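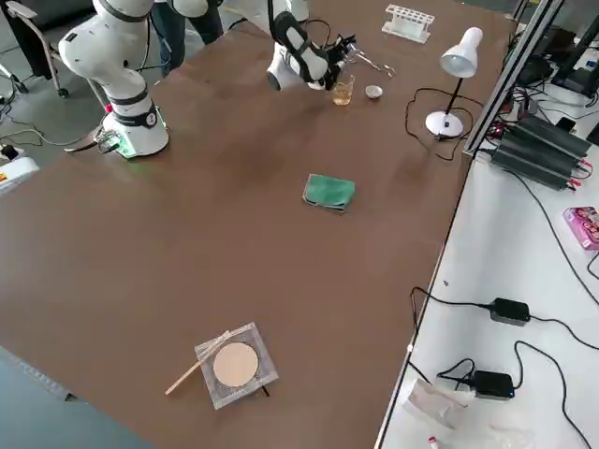

Abb. 2: Zweiarmiger Laborarbeitsplatz mit Becherglas, Metallschale und Reagenzglasständer

3 Bedarfsplanung und Beschaffung

Vor der Bestellung des Systems Farora ist der Platz- und Gerätebedarf schriftlich zu erfassen. Zuständig ist die Beschaffungsstelle Urach, Herr Vidmar.

1. Tischfläche ausmessen. Der Armsockel wird mit einer Klemmhalterung an der Tischplatte befestigt.
2. Nebenfläche für Netzteile und Steckernetzteile einplanen. Sie ist in Abb. 2 als weißer Beistelltisch ausgeführt.
3. Greifer und Laborzubehör als getrennte Positionen anfragen.
4. Für Ersatzteile rund 17 Prozent des Gerätepreises ansetzen.
5. Angebote von mindestens zwei Lieferanten einholen. Die Bindefrist muss 30 Tage betragen.

Hinweis: Tischleuchten, Kabel und Halterungen gehören nicht zum Lieferumfang – sie sind gesondert zu budgetieren.

Vorsicht: Kabel nicht durch den Schwenkbereich der Arme führen. Kabelkanäle sind bereits im Angebot zu berücksichtigen.

Die Freigabe der Mittel erfolgt mit Formular Hamen, einzureichen bis Ende Oktober.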